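Re: [arero-users] Tag pose jumps when second gripper enters view
August 16, 2018

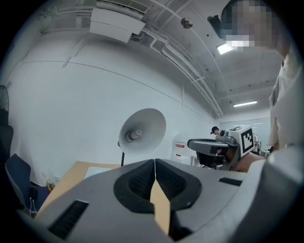 I can reproduce this on the current Arero branch, and I don't think the camera calibration is at fault. The log attached to the original report runs to 2481 images. The first bad pose is at index 940, and the translation is fine on either side of it. Only the rotation changes.

> We run the stock tag tracker with two hand-held grippers. When the
> marker block on the other gripper comes into view, its estimated
> orientation flips back and forth. Lowering the detector threshold
> made it worse. Is there a filter setting we missed?

No, there is no such setting yet. A single square tag seen nearly face-on gives two pose solutions with almost the same reprojection error. The tracker takes the lower one each time and keeps no history, so pixel noise picks the winner. The threshold only controls which candidate quads get accepted. Please put it back to the default.

Two changes are on the tag-ambiguity branch:

- The solver returns both poses with their errors.
- The tracker compares them against the last accepted rotation when the error ratio is under the limit. Otherwise it behaves as before.

If more than one face of the block is detected, the corners go into one joint solve and the comparison is skipped. This needs the face offsets in the block config. Majumder configs have them already. Tridberg configs don't, and will fall back to single-tag mode with a warning.

Still open: after a long occlusion the last rotation is stale and can lock in the wrong solution. I plan to drop the history after a timeout, but haven't picked a value. Logs with long gaps would help.

Mumance planner users need to rebuild, as the pose message has a new field.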